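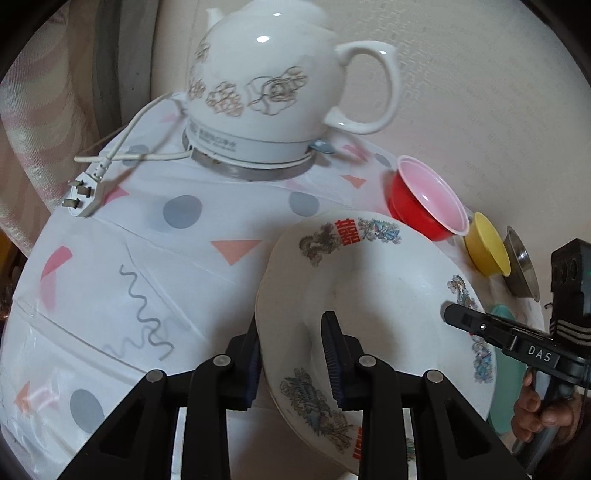 Transfer-printed porcelain plate and ceramic electric kettle on a plastic table cover.

By the Trivell Home Desk
Saturday, November 9, 2024

Cleaning printed porcelain and a ceramic kettle

Printed decoration on tableware is either under the glaze or on top of it. Dragon, phoenix and double-happiness designs in several colors are often applied over the glaze, and gold outlining usually is. Treat both as overglaze unless the maker states otherwise.

Plates

Lay a folded towel in the sink. Wash one plate at a time in warm water with a little mild dish soap and a soft cloth. Wipe the rim along the print, without scrubbing across it. Do not use scouring powder, steel wool or bleach. For tea stains in the well, apply a paste of baking soda and water with a fingertip, keep it off the decoration, and rinse after 2 minutes. Dry by hand.

Kettle

Unplug the base and let the kettle cool. Lift the kettle off before cleaning either part. Wipe the outside with a damp cloth and dry it. Never immerse the base or hold it under the tap.

To descale, mix equal parts white vinegar and water to half the fill line. Heat until warm, switch off, and leave for half an hour. Empty, rinse, then boil fresh water and discard it. Repeat if scale remains around the spout.

Table cover

Plastic covers hold creases from storage. Smooth the cover flat before setting the kettle base on it, and keep the cord away from any edge that hangs over.

921 shares | 2 comments

This site uses cookies. Accept | Manage settings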